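OK so I finished the whole second season of Hillwood last night and I need to talk about the clothes, because my group chat has muted me. Thread!

First thing. The green coat. If you watched season one you know the green coat, it's on her back for basically every outdoor episode, and this year she walks into the funeral wearing it with the collar cut off. No line about it. No close-up. I rewound it to make sure I wasn't making it up.

Second thing, the wallpaper dress. The one at the lake house that matches the dining room so well she kind of disappears while the brothers are yelling. I thought it was a mistake for a minute and then she stands up and walks out and the whole shot changes. SO good.

The costume team put out a little behind-the-scenes reel in October and said there were 126 outfits for this season, and that's before you get to the people in the ballroom. Last season felt like it had a lot fewer, or maybe they just put everyone in beige that year.

Now the stuff I didn't love. The hats. I'm sorry. The hats in episode 4 look like they came from a different show, and I think that show is a musical. Also everybody's shoes are spotless, and these people supposedly live at the end of a dirt road.

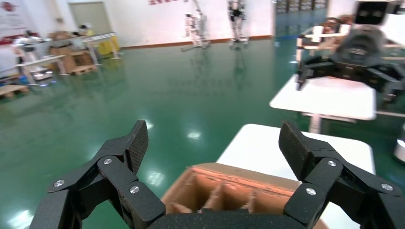 Prekel replied that the clean shoes are on purpose, they're all new money and have someone polishing them every morning, go back to the breakfast scene with the boot boy. Okay, fair, I went back and there he is by the back door with a brush. I'm giving them the shoes. I am not giving them the hats.

A few people asked about the blue gloves. My guess is they belonged to the aunt, since she has them on in the portrait over the stairs and then they turn up at the train station with no explanation. Pause it when the lights come on in the hall, about halfway up the stairs. The stitching is the same! And if I'm right, then the aunt's room wasn't locked after all, and somebody is lying to the lawyer.

If you like this kind of thing and haven't seen Brusus yet, put it on your list. It's smaller and sadder and nearly everyone wears the same two sweaters until the end, but when the red scarf shows up you will yell at your TV. I did, and it was past midnight, so sorry to my downstairs neighbors.

Someone also wants to know where to get a coat like the green one. The closest I've found is from Tsai - theirs has the big buttons and the deep pockets, but the color is more olive and the sleeves run short on me. I tried it on twice and put it back twice. It'll be in my cart by the weekend, I know myself.

Going to start episode one over again tonight with the subtitles on. Please no spoilers for the holiday special, I'm saving it for when my sister's in town.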